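ROBOTICS & AUTOMATION II – Handout 5
Evaluating a bench kit before you buy (May)

Notes typed up fast, slides to follow. Bring this to lab.

What we're looking at
Flullia two-arm bench kit, sold by Grodden. Competing quote is from Baptista, single arm, covered in Handout 4. Rodrigo Nogueira wants a written recomendation from each group, one page, no more.

Why a kit at all – you could build it. Most of you have. Question is what your hours are worth and who fixes it when you've graduated.

What the quote covers
Two arms, grippers, wrist cameras, one fixed camera, the enclosure, power supplies, software license for one seat.
NOT covered: host computer, spare finger pads, shipping back for repair, training day.
List price 3,000 per arm before the school discount. Ask what the discount does to the warranty. Last year it cut it down to 90 days and we only found out after.
Support contract is through Inel, separate company, separate invoice. Read who answers the phone. Response time in the contract is for "first contact" – means an email saying they got your email.

Things to check, in the order I'd check them

1. Reach. Don't trust the circle on the datasheet. That's for the wrist, pointing any old way. What you want is the area where the gripper can point straight down and still close. Map it on paper with tape.

2. Overlap. Two arms share less space than you think. Try a handover (left to right, then right to left). If the elbows get near each other during a slow move they will hit during a fast one.

3. Cables. Follow every cable from base to gripper by eye, then run each joint end to end at low speed and watch the slack. Loops are fine. Loops that can catch on a neighbor's joint are not. Write down which joint.

4. Fingers and pads. How are they attached, can you swap one without taking the gripper off the wrist. Price of a pair of pads. Try something soft, something round, something flat on the table. Flat is the hard one – bags, cards, thin lids.

5. Wrist camera view. Fingers always take up a good part of it. Can you still see the thing you're about to grab when the gripper is low? Check with the gripper open AND closed.

6. Fixed camera view. Check both arms' working area at once, plus whatever you're sorting into.

7. Mounting. What holds the bases, can the bar be moved, does it flex when both arms stop short.

Views from the bench, two wrist and one fixed:

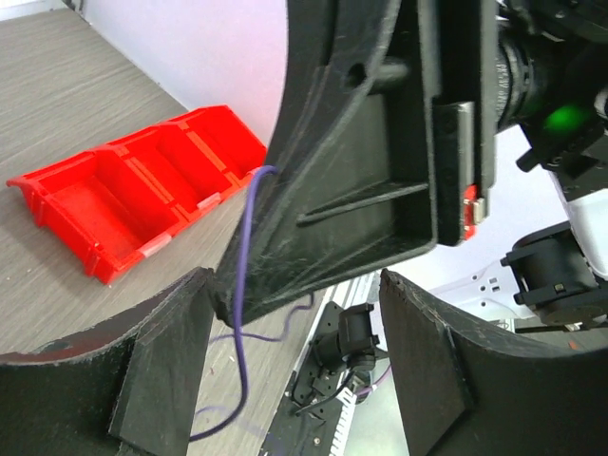
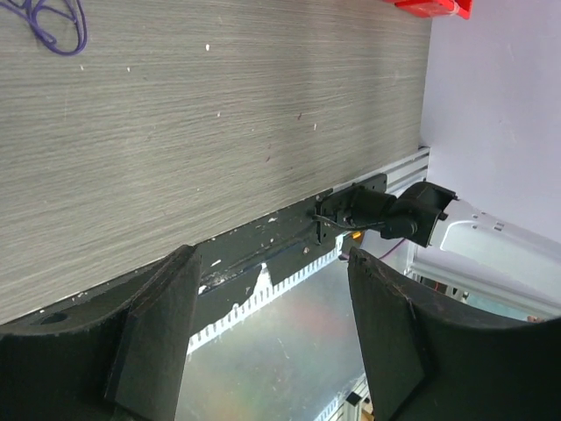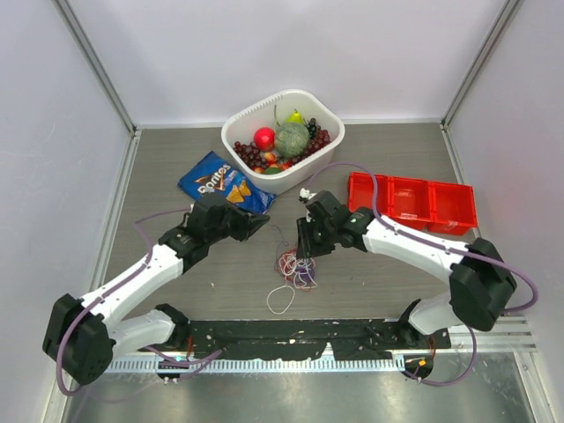 8. Wear. Ask for a unit with hours on it, not a fresh one out of the box. Look at edges, pads, screw heads. Scuffs are cosmetic, play in a joint isn't. Hold the base, wiggle the gripper, note how far it moves.

9. Software. Can you export joint positions and camera images with matching timestamps. In what format. Does it still run when the license server is down (ask Grodden in writing, their rep told us two different things).

Trial numbers
Grodden ran a pick and place trial for us, 261 tries across mixed items, 68 of them needed a person to step in. Their summary calls that "supported autonomy." Call it 26 percent step-ins and move on. What's missing: which items, which arm, same starting spot every time or not. Your report should say what you'd ask for.

Also look at how they count a try. If the gripper misses, backs off and goes again, is that one or two? Makes a big diffrence and it isn't written down anywhere in the summary.

Cost over three years – do the table. Kit, support, pads, one repair, the computer. Leave staff hours as its own row, don't bury it. Baptista looks cheap until row two, then have a look at row four for both.

For the report
– recommend one, or neither. "Depends" is not a recommendation
– two strongest reasons, with your own measurments
– one thing that would change your mind
– questions still open with the vendor

Lab groups same as before. E-stop within reach of whoever is NOT at the keyboard. Speed limit stays at the low setting until I've signed your sheet.

Reading: the warranty pages of both quotes, all of it incl. the small print on consumables. Handout 4 section on payload if you missed it.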